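Kvaran -- a word list of kitchen and pantry talk

README, last touched 10 October 2024

Hi, and thanks for downloading this. Kvaran is a plain text list of the words people in my family and on my street use for food, leftovers, cupboards and the stuff that lives in them. I started it because my grandmother had a word for the crust at the bottom of the rice pot and I couldn't find it written down anywhere (I still can't!). It grew from there.

What's in the folder

words.txt is the list itself, 144 entries, one per line. Each line has the word, a rough meaning, who I heard it from and a sentence using it, with tabs in between. Please don't open it in a spreadsheet and save it again, I did that once and lost every accent in the file.

sources.txt gives the initials and the full names behind them. Katalin Bodnár and Siu-fong Choi gave me the most, and both of them read the draft in March and crossed out plenty.

maybe.txt has 70 more words that I've only heard once or that two people flatly disagree about. Use it if you like, but don't quote it as settled.

How I picked the words

A word got in if I heard it from at least two people, said without me asking for it. That second part matters a lot to me. If you ask somebody for an old word they'll go and find you one, and sometimes it's one they read last week. So I mostly sat in kitchens and kept my mouth shut, which my sister will tell you is not my strong point.

Storage words were the hardest. Bin, tub, crate, box and tray slide all over the place depending on who is talking, and I ended up giving each its own entry with the overlaps noted. 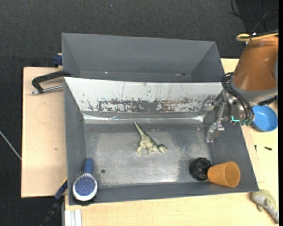 Sorin Ardeleanu wrote back that I had tray all wrong, that in his house a tray never has sides you could lean a spoon on, and that anything deeper is a tub no matter what it's made of. I've added his version next to mine and left both in. Li-hua Liao agrees with him, by the way.

Known problems

Spelling is a mess. Where there was no spelling to copy I wrote what I heard, so 5 of the entries have two forms with a slash between them. The sample sentences are also heavy on soup, sorry.

Using it

Do what you want with it -- print it, cut it up, put it in a class handout. If you fix something, send me the line and I'll put it in the next version with your initials.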